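Tandar workshop day, December 4, 2021
Speaker notes, second half: collecting cloth examples by hand

(Wait for people to come back with their coffee. No hurry, the slides are short.)

Welcome back, everybody, and thank you for staying for the part of the day that is mostly laundry! I promised the organizers I'd talk about how we gather examples for Ekon, our folding policy, and I'd like to spend most of my time on the gathering and very little on the network, which you can read up on in the handout.
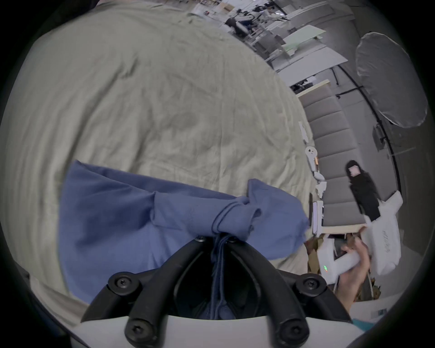 Cloth is the hardest thing we have ever tried to collect, and I say that with real affection for it. A mug gives you the same mug every morning, but a sheet never lies down the same way twice, so every episode starts from a shape the model hasn't met. Then you put a second piece on top, like the blue one on the pale green sheet, and the fingers have to pinch up the one and leave the other alone. Look at the cord as well, wrapped around the bunch and trailing off in loose strands. I used to tell people to tuck cords away before recording, and I was wrong, so please do leave them be.

(Pause here. Somebody usually asks about numbers.)

In July we had 122 episodes and felt very proud of ourselves. We're at some 3000 now, and after review we keep 89 out of every hundred. Most of what we throw out is people rushing the release, myself included, I'm afraid.

If you take one habit home to your own lab, crumple the cloth again between takes, and let a different person do the crumpling now and then. We all have our own way of dropping a towel, bless us, and the model picks it up.

(Next slide: the Kutau labeling tool. Skip if we're past the hour.)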